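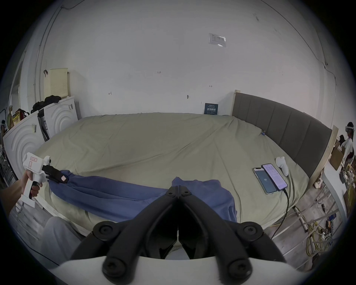
A padded headboard is a dust trap and you'll regret it by Christmas, one reader wrote after I mentioned we were getting the Kaludano. Fair warning, and I've kept it in mind, but so far I'm still very happy with the thing and I want to talk about it!

We ordered the large size from Trerel for $832, delivery included, mattress extra. That's more than I've ever spent on a bed (my last one was a metal frame from a moving sale), so I did a lot of reading first and then more or less ignored it and went with the one I liked the look of. Dark gray upholstery, vertical channel stitching, light wood posts at the ends of the headboard. I love the mix of the two. A fully upholstered bed always looks a bit like a hotel to me, and an all-wood one is hard on the back of the head.

## Leaning on it

I read in bed every night, usually for far too long, and this is where it really earns its money. The channels have just enough give that I've stopped stacking pillows behind me. One is plenty now, and sometimes I don't bother with that. The padding is firm, so if you want to sink in you'll probably be disappointed. It also doesn't thump against the wall when you flop back, a big improvement on the old one, which let the whole house know you'd sat down.

## Putting it together

Two boxes, both heavy. The headboard comes as its own piece and you attach the posts, then the side rails, then the slats. The instructions are drawings only and mostly good, except that the rail brackets are shown upside down on page 3 and we had one on backward before we caught it. It took us all of an afternoon with a long break for sandwiches. Do have a second person around for the rails – I tried holding one up with my knee and I don't recommend it.

The hex key in the box is terrible, by the way. Use your own. I went back over the bolts 10 days later and a couple had loosened slightly, then nothing since. No squeaks.

## Dust, since I was warned

It does collect in the channels. I run the soft brush on the vacuum down each one when I change the bed, and it's a quick job. Lint shows more than dust does on the dark gray, especially if you fold laundry on the bed the way we do. Everything clean gets dumped there and sorted, shirts and pants and all, and then the phones end up there too, charging on the sheet when they should be on a nightstand.

Which brings me to my one real complaint: there's no ledge and nowhere to tuck a cable. Kaludano sells a version with a small shelf along the top, but the shelf is bare wood and you'd lose some of the padding. I'd still choose this one. I would just like a little clip or slot on the side of the post, and the cord wouldn't be forever sliding down over the edge of the mattress.

## The sheet

I've been asked about this as well. Ours is the pale olive green from Firon, and I picked it to go with the wood. The color is lovely with the gray, much softer than white would be. It wrinkles. I don't iron sheets and never will, so it spends its life rumpled, and I've decided I like that. If you're the kind of person who wants a crisp bed, look at something else. It's comfortable, though, and the corners have stayed put on a deep mattress (ours is the medium Kaczorowski), so I ordered a second one in the same color.

## Would I buy it again?

Yes, happily. The height is right for sitting down to put socks on, the rails don't stick out and catch your shins, and the headboard still looks as good as it did the day we got it upright. I'd knock off a little for the hex key and that page of the instructions. Trerel had the gray in stock as of September 2018, and there's a sand color too, but with the amount of coffee I drink in bed I didn't dare.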